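Foro de robótica aplicada > Manipulación y aprendizaje
Tema: Política por imitación con cámara de muñeca, brillos en la mesa y altura estimada

gustora_lab
marzo 2018

Resumo lo que tenemos. Entrenamos una política por clonación de comportamiento con 772 demostraciones teleoperadas, entrada solo RGB de la cámara de muñeca, salida en incrementos cartesianos más apertura de pinza. De esas, 700 van a entrenamiento y el resto a validación. El error en validación es bajo, pero en ejecución la pinza se detiene alta en parte de los intentos. Sospecho del reflejo de la lámpara.

storkska
¿Qué aumentación usáis? Con recorte aleatorio y variación de brillo global no se cubre un reflejo especular. El reflejo se desplaza con la cámara y la red puede usarlo como indicio de altura.

gustora_lab
Recorte y brillo, justo eso. Hemos revisado 484 episodios a mano y el fallo se concentra en las posiciones cercanas a la lámpara.

tikora
No me convence. Una correlación con la lámpara también es una correlación con la zona de la mesa. Si en esa zona hay menos demostraciones, tenéis un problema de cobertura y el brillo es secundario. Publica el histograma de posiciones iniciales antes de tocar nada.

storkska
La cobertura se puede descartar barato: misma zona, lámpara girada, misma política. Si el fallo se mueve con la lámpara, es óptico.

cronin_77
¿Podéis subir un fotograma? Sin ver la escala del reflejo respecto a los dedos es difícil opinar.

gustora_lab
Va uno, pinza abierta y sin objeto.
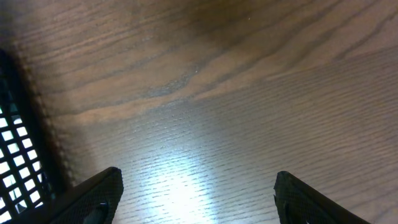 Vista de muñeca: reflejo entre los dos dedos, contenedor perforado a la izquierda.

cronin_77
El reflejo cae justo en la región donde la red debería buscar el objeto, y abajo la veta casi desaparece. Yo probaría un polarizador antes de reentrenar.

tikora
El polarizador cambia la distribución de entrada y obliga a repetir las demostraciones — o a aceptar un desfase que no sabréis medir. Además, esa rejilla del contenedor es un patrón de alto contraste pegado al dedo izquierdo. Enmascaradla también en una de las pruebas.

gustora_lab
De acuerdo con lo de la rejilla. Plan: 4 condiciones, lámpara original o girada, con y sin máscara sobre el contenedor. El histograma lo subo con los resultados. El polarizador queda pendiente.

storkska
Fijad la semilla y el orden de las posiciones. Si no, la comparación no vale.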